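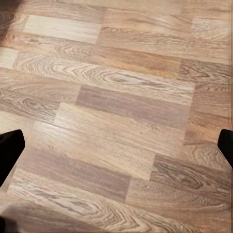 Dear Harish,

I hope this finds you and everyone at the Verno Fund well. It has been a full winter for the Psalms commentary, and I'm glad to have good news to share with you, along with one delay.

Since January we have finished the notes on 14 more psalms, the Songs of Ascents nearly complete among them (only Psalm 132 is still with our reader in Branov, who has strong feelings about the ark and is taking her time over it). Each psalm now opens with a short summary in plain words, and the harder verses are explained in the margin, right next to the text – our older readers had begged us for this, as they were tired of flipping to the back!

The delay is with the index of themes. Akbulut, our typesetters, found that the cross-references had slipped in two chapters, and putting them right took us around 17 days. I'm sorry about that. The index should reach you in May, and the printing budget hasn't changed.

We also sent trial copies to 9 study groups. Their comments are still coming in, mostly kind, and several ask for larger type. I'd love your thoughts on that before we settle the page size.

With warm thanks,
Safta Stanciu
Kavum Press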